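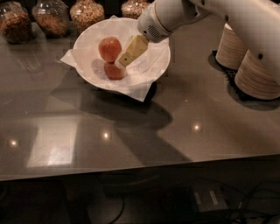 SAMERO, March 30, 2023 - A community breakfast that started with one toaster and a borrowed trestle now has a permanent home, after the Mohamedi Street hall reopened its kitchen this week.

The kitchen had been closed since May last year, when a leaking pipe behind the sink damaged the floor and most of the lower cupboards. Breakfasts moved to the side porch over winter, with hot water carried across from the library. Numbers dropped in the cold months but never fell away altogether, and 39 people came to the first sitting back indoors on Tuesday.

Breakfast is served from 6.45 am to 9 am on Tuesdays and Fridays. It is free, there is no form to fill in, and children can come on their own before school if a parent has phoned ahead.

The menu is much the same as it was on the porch. There is porridge on the stove, toast, boiled eggs, yoghurt, and dry cereals kept in glass jars so people can see what they are choosing. Fruit goes out in white bowls lined with paper napkins, apples for most of the year and mandarins when they are cheap. Tea and coffee are made at the bench by the door.

Natalia Quezada has run the breakfast for the past four years. She said the jars were a small change that had made a difference to what was eaten.

"When it was all in packets at the back, people took toast and sat down," she said. "With the jars on the table they help themselves, and they come back for more. We fill them up the night before, so it's one less job in the morning."

The apples come from Pruven, an orchard on the ridge road that drops off a crate each Monday afternoon. They are mostly smaller fruit that would not sell in a shop. Anything left over on Friday is stewed and frozen for the following week's porridge.

Repairs to the kitchen cost more than the hall had set aside. The district council gave a grant of $2000 towards the new floor, and a further $2000 was raised at a trivia night and two cake stalls. The cupboards were fitted by Prilix, a joinery business two doors down, which charged only for materials. The old oven was cleaned and kept. The fridge was replaced.

There is now a long bench under the window, a second sink for washing hands, and a pantry with a door that locks. The serving hatch has been widened so that trays can be passed through without tipping, something that had been asked for at every annual meeting for several years. A ramp has also been put in at the rear entrance, which is the one to use on breakfast mornings as the front doors stay shut until 9 am.

Daryna Palamarchuk, who moved to the town the winter before last, first came along for the coffee and now does the Friday shopping. She said the porch had been friendly enough but hard on the hands.

"You could not cut fruit out there in July, your fingers stopped working," she said. "Now I can stand at the bench and do the whole lot before anybody arrives."

The hall has seats for 38 at the tables, and on Tuesday one person ate standing up at the hatch. Extra folding chairs have been ordered and should be in place after Easter.

There will be no breakfast on Good Friday. It will run as usual the following Tuesday, when school is on holidays, with pancakes added to the menu and the start time moved back to 7.30 am.

Donations of oats, plain cereal, honey and tea can be left in the tub inside the library entrance during opening hours. The kitchen cannot take home-cooked food or opened packets. Clean glass jars with wide mouths and lids that still fit are also wanted, the larger the better.

People who can help with washing up on either morning should speak to Ms Quezada at the hall.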